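Soft Parts and Hard Parts
Ninora Science Pages for Grades 3 to 5
Written by Ghassan Hakim
Last updated 7th October

Most objects are built from more than one material. Some of the materials are hard and some are soft. Each has a job that depends on how it behaves when it is pushed, pulled, or bent.

Foam

Foam is a solid with many small pockets of gas inside it. The pockets are called cells. When you press on foam, the walls of the cells bend and the foam gets thinner. When you let go, the walls spring back.

There are two main types. In open-cell foam, the cells connect to each other, so air and water can move through. A bath sponge is open-cell. In closed-cell foam, each cell is sealed. A swimming kickboard is closed-cell and does not soak up water.

The amount of material packed into a space is called density. A block of light foam the size of a milk carton can weigh less than 40 grams. A carton of the same size filled with water weighs much more. Foam is low in density because most of it is gas.

Foam is also useful for touching things that break easily. A hard surface meets an egg at one small point, and all of the force goes through that point. Foam bends to the shape of the egg, so the same force is spread over a larger area. Force divided by area is called pressure. A larger area gives a lower pressure.
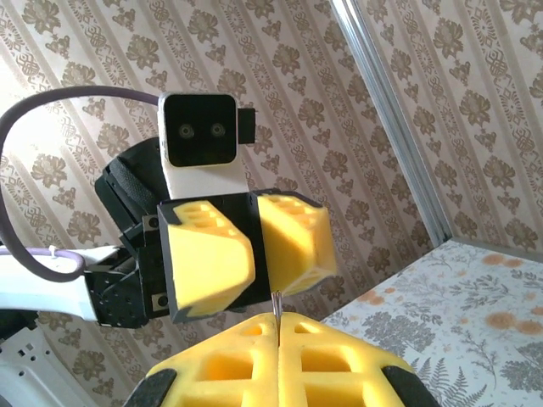

Shape matters as well as material. If you cut pockets or slots into a foam block, there is less foam left to resist your hand, and the block becomes easier to squeeze. A beveled edge is an edge cut at a slope. It has no sharp corner, so it is less likely to catch or tear.

Hard plastic and metal

Hard plastic keeps its shape under small forces. It can be molded, which means melted and pushed into a form. Metal is usually stiffer than plastic. A metal bracket is a piece that joins two other parts and stops them from moving apart. Many brackets have rows of holes so that a screw can go in more than one place.

A screw has a spiral ridge called a thread. Turning the screw moves it forward a small distance, and the thread presses the parts together. With only one screw, a part may swing around it like a door on a hinge. With 2 screws, it cannot swing.

Cables and ties

A cable is metal wire with a plastic cover. The cover is an insulator, so electricity stays in the wire. Cables are often left in a wide loop. A tight bend can damage the wire inside, and a loop leaves some slack. A zip tie is a plastic strip with small teeth. The teeth slide one way through the lock and will not slide back.

Try it

You need a kitchen sponge, a wooden block, and modeling clay. Make two clay balls of the same size. Press one with the sponge and one with the corner of the block, using the same push each time. Compare the marks.

Words to know

Bracket: a part that joins other parts.
Cell: a small pocket of gas in foam.
Density: how much material is in a space.
Insulator: a material that electricity does not pass through easily.
Pressure: force divided by area.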